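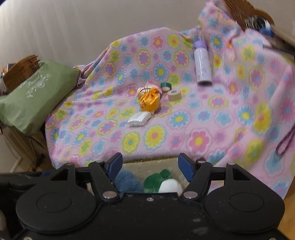 Tips for practicing pick-and-place at home

Our club only gets the workshop until 8 in the evening, so most of the real practice happens in people's living rooms, and over the years we have picked up a few household tricks that I'm happy to pass along.

Start with soft things. A plush toy or a satin pouch forgives a clumsy grip, and you'll learn a lot about closing slowly before you ever try a roll of tape (tape likes to scoot away from you!). Throw a fleece blanket over the couch first — small parts don't bounce on fleece, and nothing disappears between the cushions.

Pick a basket with a wide mouth and put it where your wrist can stay straight. Balakrishnan Venkataraman, who coaches our beginners, likes the handles standing up so that new students learn to go between them.

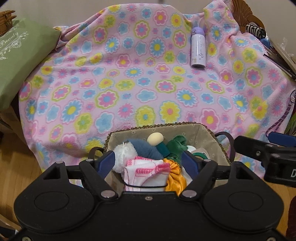
Big, squashy pieces go in first and the little ones on top, the same way you'd pack a picnic. If your jaw pads get linty from all that fleece, a damp cloth and a few minutes of air drying will do it. Check the pivot bolts while you wait. Ours loosen over a season, and a drop of paint across each bolt head shows you when one has turned.

Keep a notebook, too! The team that went to Grunthorpe in October had logged 438 tries by then, with a line on every miss, and they still look things up in it.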